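Print this page
E-mail this page

Working rules for the tea bench – what we kept and what we threw out

Project report, Fathima Barua and Torbjørn Haugland
Siddiqui lab, Graltirholm campus

1. Why rules at all

We started in March with the Canness handbook, which is the set of bench rules the lab got from the last group. Two pages, mostly on lifting and e-stops. Nothing on liquids. Nothing on cables either, apart from "keep tidy". Our task is pouring and serving so we had to write our own bits. This report goes through them and says which ones people really followed.

We are not claiming this is a standard. Bigger labs have proper risk assessments. Ours is a bench sheet, taped up, meant to be read in a minute.

2. Liquids near the arm

First draft said no open liquid inside the reach of the arm. Unworkable for a tea task, obviously. Torbjørn wanted a drip tray under everything but then the cups sit at a different height and the grasp poses are wrong.
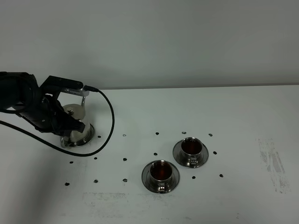

Fill level was the rule we argued over longest. Fathima wanted a line well below the rim and a hard stop if anyone went over it. Torbjørn said a real cup of tea is a full cup and the task should look like real use. With tea nearly up to the rims in both cups, as here, there is very little room for a bump, so the sheet now says full cups are allowed only if they stay put on their saucers. Anything that gets carried is to be half full. Also – kettle handling and cup handling are seperate runs, you do not mix them.

Water temperature: lukewarm at most, tested by hand before the run. Colour does not matter. Wipe the table after each run, not at the end of the day, becuase residue builds up and then the cloth doesn't shift it.

3. Cables

Short section. The sensor cable has to have slack or the wrist pulls on it, but slack means a loop and a loop can catch on a cup handle. Rule: move the wrist through its full range by hand with the table clear, then set the slack, then put the metal ware out. Check the plug is seated. If the loop touches anything during a run, stop and redo. Cultent (they lent us the bench time) ask for a cable tie at the base as well. We agreed.

4. Before closing the gripper

The old handbook went straight from "power on" to "run task". We added a look-first step. Operator brings up the wrist view and checks three things: both fingertips in view, nothing between them, table markers visible past the tips.

Took a while to get people doing it. Out of 7 practice starts, 2 skipped the check completely and both were us. Now it has to be said out loud – "tips clear" – and the second person answers before the start button gets pressed. Feels silly, works ok. 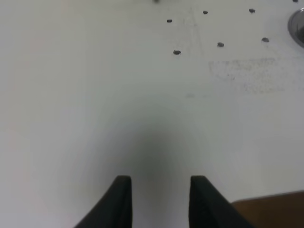
5. What did not work

Written log for every run. Too slow, people filled it in afterwards from memory so it was worthless. Replaced with a tick sheet, 6 boxes.

Speed limit by sticker on the pendant. Sticker fell off. Limit is now set in the software and needs a second person to change it.

Taping a keep-out line on the table. The tape showed up in the camera views and confused the marker detection so we pulled it off the same afternoon.

6. To do

Rule for lids. We don't have one. Ask Siddiqui about keeping the bench sheet and the Canness pages in one folder. Second operator training before the next block, Torbjørn to book.

Print this page
E-mail this page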